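Visit to the Altari school, Banolura

Posted 27/05/2020. Visit was last September, so apologies to everyone who asked for the write-up at the time. Notes sat in a coat pocket most of the winter. Typing them up now while the schools are shut and there's no excuse.

Went with Ryan Garside and Keith Wragg. Early train, then the bus up from the station, which takes the long way round by the quarry. Keith travel sick, Ryan asleep. Got there just after nine and the gates were already open, parents going in and out, no one in any hurry.

Why we went: Altari used to be a caning school. Not a secret, they say so on the first page of the open day leaflet. It's a small place, 129 pupils, mixed ages, weekday lessons plus religious classes at the end of the afternoon for the families that want them. Up to a few years ago both sides of the school hit children and most of the parents expected it. Then a boy's uncle put some photos round the town and there was a row, and the head left, and Ainhoa Montoya came in on the condition that all sticks went out of the building before she'd sign anything. Her words. She told us this in the corridor with her keys in her hand while a little lad tried to tell her about his tooth.

Morning was assembly, then we were let into classes. I had the nine to ten year olds, maths. Loud. Teacher is Kadir Kaplan, who was there under the old regime and caned children himself. He doesn't hide it. He said he'd been caned, his father had been caned, and he thought of it as part of the job, same as marking. Asked him what changed. He said the first term without it was the worst of his working life and he nearly packed it in twice. Class ran over him. He'd got nothing else to use, was how he put it.

What they do now, from my notes, may be out of order:

Every teacher gets the same short script for when a child kicks off. Say the name, say what you want, wait. The waiting is longer than you'd think. I watched Kadir do it with a girl who had thrown a ruler and I was itching for him to say something else.

If it carries on the child goes to the quiet room, and an adult goes too. Not allowed to send a child out alone. Keith asked what happens when they're short staffed and got a straight answer, the head goes, or the secretary does.

Everything written down same day. Since they started the book they've had 3,607 entries. Ryan thought that sounded shocking for a school that size. Ainhoa said under the last head there would have been no entries at all, so what are you comparing it with. Fair point. She let us look through a few pages with names covered. Mostly pushing, swearing, refusing to sit. One that said only "bit me, was hungry, gave toast".

Parents come in before it gets bad. This is the bit they've had most trouble with. 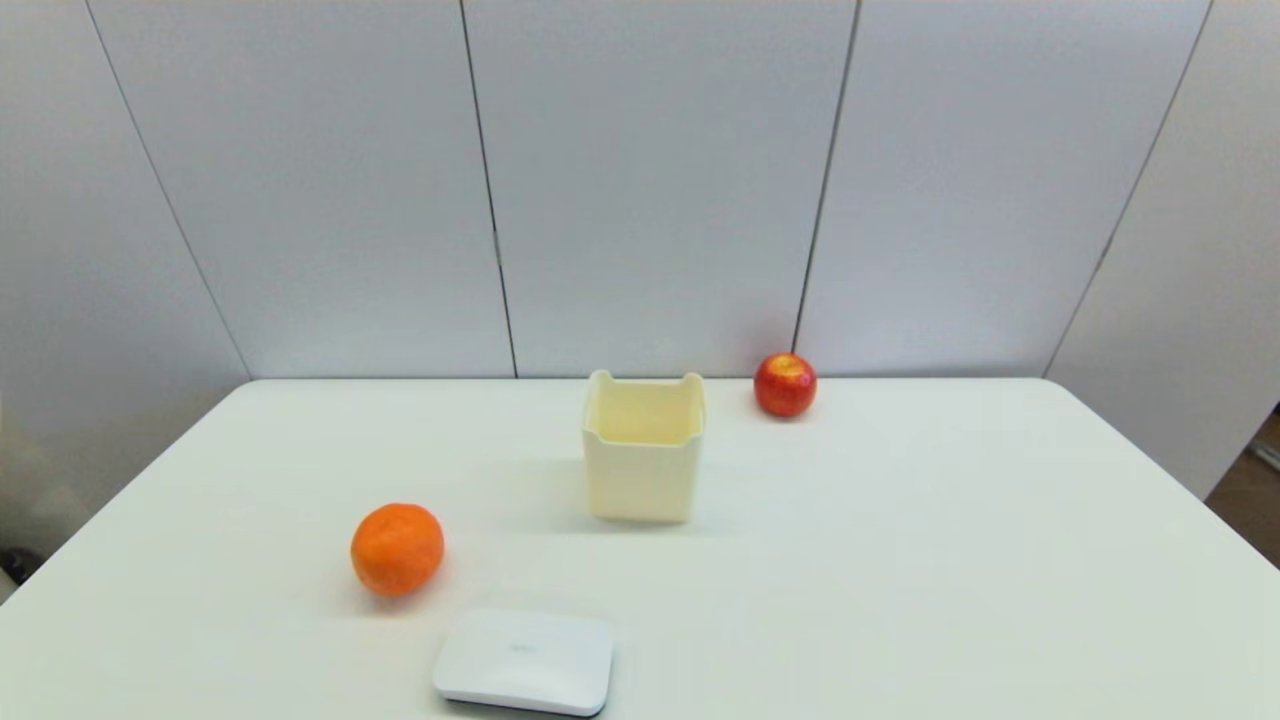
Cream square container on the white table

Lunch was soup and then a parents' session in the hall, open to visitors. Thirty-odd chairs put out and people still standing at the back. I thought this would be the dull part and it was the best hour of the day. A grandmother got up and said that children were softer now and cheekier and that a smack on the hand had never killed anybody. Some clapping. Then a young dad, didn't catch his name, said he still can't sit in a room with his old teacher, and he's a grown man with a van and two kids. Very quiet after that. Nobody shouted at anyone. The grandmother patted his arm on the way out, I saw that.

One mother asked about the religious classes in particular, whether the same rule covered them, as the teachers there aren't employed by the school. It does. Same building, same rule, and they sign the same sheet. Two teachers had refused to sign and don't teach there any more. I'd have liked more on that, time ran out. It's the question for anyone at home thinking of doing the same with rented halls and evening classes. Who is checking at six o'clock when the office has gone home?

Dean Dawber did the money talk. He runs the training side and he was very fast, slides I couldn't read from where I was. What I got down: the training was paid for by a 2,000 grant in the first year and nothing since, they do it themselves now, older staff teaching new staff. Supply teachers get half an hour before they go in a classroom. He admited it isn't enough.

Things I wasn't sure about. The quiet room is next to the boiler and it isn't quiet. The children we were given to talk to were plainly the chatty well-behaved ones, which every school does, ours included. I asked one of them, a boy of maybe eleven, if he remembered the cane. He said his brother did. Then he asked if I'd seen the rabbits.

Also nobody could tell me what goes on at home. Kadir raised this himself. Some children beg them not to write in the book because of what they'll get when a parent reads it. They've changed how they word the letters because of that, and some things get said in person, with the child in the room. Keith made a lot of notes here and I think it should go in our own policy when we redo it. Keith, if you're reading, please send them, I can't find my copy.

Left at half three. Missed the bus, walked down, rained on the whole way. Ryan bought pasties.

For anyone wanting to go: write to the school office first, don't just turn up, they had somebody from a newspaper do that and it upset the staff. Open days were once a term, obviousley nothing on at present. Ainhoa said she'd answer letters. She answered mine, two pages, and sent a copy of the teachers' script with it. I can post that on to anyone who wants one, leave your address with Keith.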